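Wed 11 January

Back from Tudmont with wet shoes and a tote bag I didn't ask for. The open day was supposed to start at ten. It started when the coffee came, and the coffee came from across the road.

I went in with low hopes. Last July I drove all that way to see the Vandgate people show off their sorting line and watched a man in a fleece reboot a laptop for most of an hour. So I sat near the door this time. There were 27 chairs and plenty of them stayed empty, though whoever writes the newsletter will say it was packed.

First came the talk. Slides with arrows on them. The Liao project, as far as I could follow, is the part that decides what the arm should do next, and Sestell is the part that makes up the kitchens. Made-up kitchens, I mean, on a computer. I had come expecting a kitchen with a sink and a smell. What we got was a big screen and a simulated arm working over a simulated counter, dark marble, very handsome, the sort of counter I couldn't afford. The walls were plain gray. I have rented places like that.

The woman next to me was delighted and kept saying "look at it go." I was looking. It didn't go all that fast. My mother could clear a counter while talking on the phone and telling me to stand up straight, and she never needed a slide with arrows.

The speaker said they had run the kitchen job 100 times before we came. I put my hand up and asked how many of those went well. He said it depended what I meant by well. I said I meant the food ended up where it was supposed to be. He said that was a good question and took one from the other side of the room. I wrote "dodged" on the back of the program and underlined it.

To be fair, and I suppose I should be on paper if nowhere else, a few things did get through to me. The arm gets two views to work from, one that takes in the counter and one from close behind its own fingers. I hadn't thought about that. I'd pictured it as a blind thing following orders, like the garage door. And the explanation of why they start with made-up food was sensible enough — you can drop a made-up egg all day and not have to mop. Still, a real egg is slippery and sometimes has a bit of straw stuck to it, and I'd like to see them try one out of my fridge.

We had 6 minutes per group up at the screen, by somebody's stopwatch. My group got 5. I don't hold a grudge about the minute but I'm putting it down.

They were giving out prints on the way out and I took two. I've stuck them in under tonight's page.
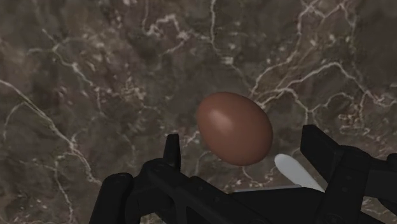
Egg and gripper, with all that marble behind. The other one has the bread and the apple.
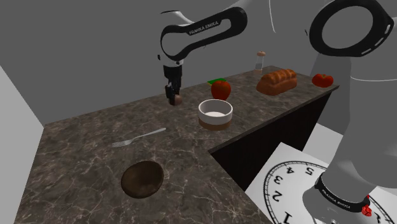
Does any of this mean there'll be a robot making my breakfast before I'm too old to care?

I doubt it, going by today. What they showed was practice on a computer, and when somebody asked for a date for trying the same jobs in a real kitchen, the speaker wouldn't give one.

Bus home was late. Soup from the freezer, then bed. The tote bag has a hole in the seam already, so it can hold the clothespins. They're running another open day in spring and I signed the sheet before I'd thought about it, mostly to get the pen away from the man who was hogging it. Must call about the gutter tomorrow.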